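Sweeping day, and the saga of the living room floor

3/5/21

So I finally dealt with the living room floor. I've been putting it off since we moved to Gedo Street because the floor is marble, and marble scares me a little. I grew up with carpet! You vacuumed it, you moved the couch once a year, you found a dime and a fossilized french fry, done. With a polished floor every single crumb shows up the second the sun comes in, and the sun comes in here all morning long.

My first mistake was buying a fancy cleaner. Skeline, the lemon one, 95 cents off with a coupon so obviously I got two bottles. It smelled amazing, and then about a week in I noticed the spot by the window had gone kind of cloudy. I looked it up and yep, lemon and marble are not friends (acid eats at the shine). Both bottles now live under the bathroom sink, where they do a fine job on the shower door. For the floor I've gone back to warm water and a tiny squirt of plain dish soap, and I dry it with an old towel under my feet, skating around like a goof. It's more fun than it sounds.

But mopping was never the real trouble. Sweeping was. If you mop over grit you're just sanding your own floor, and I'm pretty sure half the little scratches by the front door are from me doing exactly that last September. Now I sweep first, every time, even when I'm only going to wipe up one spill.

I've gotten picky about how I do it, too. Corners first, then along the baseboards, then everything toward the middle of the room. Short strokes, and keep the bristles on the floor. If you flick at the end of the stroke you send the dust right back where it came from, and the dog hair goes up in the air and comes down on the couch. I used to sweep toward the door, and all I ever did was pack crud into the metal strip there. The middle of the room is so much better.

The rug has to come up, which is the part I whine about. It's the big Kawaguchi one with the fringe, and it weighs more than I'd like. I roll it from the short end and shove it up against the wall, and there's always a perfect rectangle of sand underneath. How? We are nowhere near a beach!
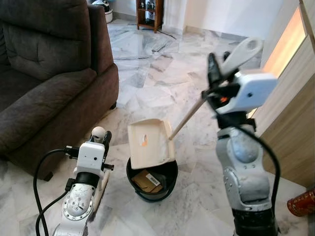
Dustpans used to be an afterthought for me, just whatever came clipped to the broom, but I've come around to the kind with a long handle. You can tip the whole thing out over a bucket without folding yourself in half, and my back is very happy about that. The one I like has a row of little comb teeth along the side too, so you can drag the brush through them and pull out the hair and fuzz. I ignored those teeth for ages and picked the bristles clean with my fingers, yuck. A plain black bucket is all you need to catch everything, and it'll take a cardboard box along with the dust if there's one lying around. I do pull the cardboard back out for recycling before I bag up the rest.

Anyway, after the sweep came the mop, and after the mop came the skating, and then I made everybody stay in the kitchen until it was dry. The cloudy patch by the window is still there. A friend swears by a polishing powder from Curkanano, but I'm nervous about rubbing anything on it after the lemon thing. If you've fixed a dull spot on marble yourself, please leave me a comment and tell me what you used.

Next weekend is the hall closet, and I'm already tired.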